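Última actualización: 2024-08-16

Tarjeta de puntos Tunari

La tarjeta Tunari es gratis. Gratis de verdad, sin letra pequeña sobre el primer mes ni un señor que llama a la hora de la siesta. Se pide en caja o en la web, se pasa al pagar en cualquier tienda Farnton o Skov y acumula 2 puntos por cada euro. Con 200 puntos te descontamos un euro; sí, hemos hecho la cuenta, y no, no te vas a jubilar con esto.

Los puntos caducan a los 30 días sin compras. Avisamos por correo antes, en un mensaje que irá a parar a la carpeta de promociones junto a todos los demás – conviene echarle un vistazo de vez en cuando.
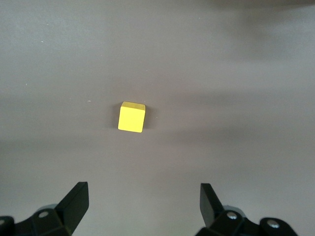

Quien llegue a 2,000 puntos en un año pasa al nivel Briten: envío gratuito sin pedido mínimo, devoluciones en tienda sin tique y un regalo de cumpleaños que elegimos nosotros, con resultados desiguales. En agosto los puntos valen doble en Skov, salvo en tarjetas regalo y gastos de envío.

Disponible en plástico o en el móvil. La de plástico tarda más y se pierde antes, pero hay quien le tiene cariño.

Usamos cookies propias y de terceros para recordar tus preferencias. Aceptar | Rechazar | Configurar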